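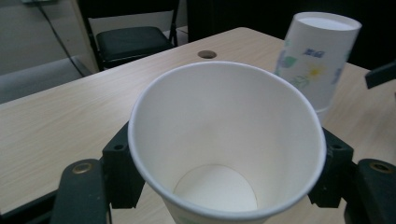 White paper cup with a rolled rim

Home About us Our property Investors News Contact

NEWS RELEASE - for immediate use

Billia Property Trust buys Redon Yard shopping parade from Pisharody Estates

Billia Property Trust has completed the purchase of Redon Yard, the open-air shopping parade and trade units next to the old goods station. Seller is Pisharody Estates. Contracts were exchanged in March and the deal has now completed. Price not disclosed, at the seller's request.

Redon Yard covers 167 thousand square feet of shops, trade counters and first floor offices, with over 308 parking spaces, all at ground level. It is the largest single purchase the trust has made and its first on the western side of town.

Main points

- Freehold purchase, no ground rent
- Paid for from cash and the existing bank loan, no new shares issued
- All current leases stay as they are
- Two shops empty at completion, one of them under offer
- Skulivance appointed as managing agent from day one

Why Redon Yard

The trust buys places people use every week. Food, chemist, hair, pets, dry cleaning, a decent hardware shop. Redon Yard has all of these, and most of the tenants have been there a good while. Rents are at or a little under what we see on similar parades nearby, and we are comfortable with that. We would rather have a full parade on sensible rents than a half empty one on high ones.

The trade units at the back are the part we know least well. Builders' merchants, a tile showroom, a tyre fitter. Seperate entrance, separate service road, longer opening hours. Skulivance already looks after trade units for other owners and will be advising us on those leases as they come up.

The buildings are brick, low rise and in fair order. Our survey found no major faults. It did find worn gutters on the north block, tired lighting in the car park and a service yard that needs resurfacing before another winter. All of this was allowed for in the price.

Statement from the trust

"Redon Yard is the kind of property we set out to own - busy, local and easy to understand. We have watched it for a long time and had one offer turned down before. We are pleased to have got there. Our thanks to Pisharody Estates, who dealt with us fairly and answered a great many questions at short notice. Tenants should see very little change in the first few months, other than a new name at the top of the rent invoice."

Statement from Pisharody Estates

"The sale follows our decision to concentrate on housing. Redon Yard has been a good property for us and we are glad it is going to an owner that intends to keep it as shops. We wish the tenants well."

What happens next
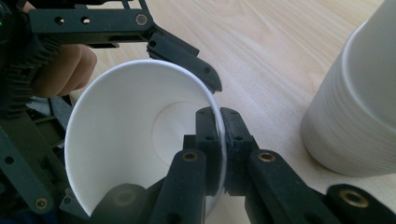 Paper cup on a light wood-grain tabletop

Works over the next year, in the order we expect to do them:

Car park lighting. New lamps on the existing posts where the posts are sound, new posts where not. Evening work, so the spaces stay open in trading hours.

Gutters and downpipes, north block. Scaffolding will be up at the rear only. Shop fronts not affected.

Service yard resurfacing. To be done in halves so deliveries can carry on. Dates to be agreed with the trade tenants first and we will not start until they are.

Signs. The entrance sign lists shops that left some time ago. It will be replaced, and each tenant will be asked to check there own wording before it is made.

First floor offices. These are let on short terms and the layout is awkward, with a shared corridor and one small lift. We are looking at whether to refit them as they fall empty or leave well alone. No decision yet.

There are no plans to charge for parking.

Notes for tenants

Leases pass to the trust unchanged. Rent and service charge are payable to Skulivance from the next quarter day. Bank details will come by post on headed paper and can be checked by ringing the Skulivance office. Please do not act on bank details sent by email. Rent deposits held by Pisharody Estates have been transferred in full. Repairs already reported are being carried over, but if in doubt report again.

Notes for investors

Redon Yard brings the number of properties held by the trust to five. Rental income from the purchase will show in the next half-year figures. The trust expects the purchase to add to earnings after interest costs in the first full year, before the works listed above. Dividend policy has not changed. The bank loan has been drawn on but remains inside its agreed limit.

A set of plans and the tenancy list will be placed in the investors section of our website shortly. Paper copies on request from the registered office.

About Billia Property Trust

Billia Property Trust owns and manages neighbourhood shopping parades and small trade estates. It does not develop housing and does not own property overseas. Shares in the trust are held by private investors and a number of small pension schemes.

About Skulivance

Skulivance is a firm of managing agents and surveyors working in retail and trade property. It is independant of both the buyer and the seller.

Caution

Parts of this release look ahead, including remarks on income, earnings and the timing of works. These reflect what the trust expects at the time of writing. Results may differ. Nothing here is an offer to buy or sell shares.

Press enquiries to the Billia press desk, open until 5 pm. Photographs of Redon Yard can be supplied.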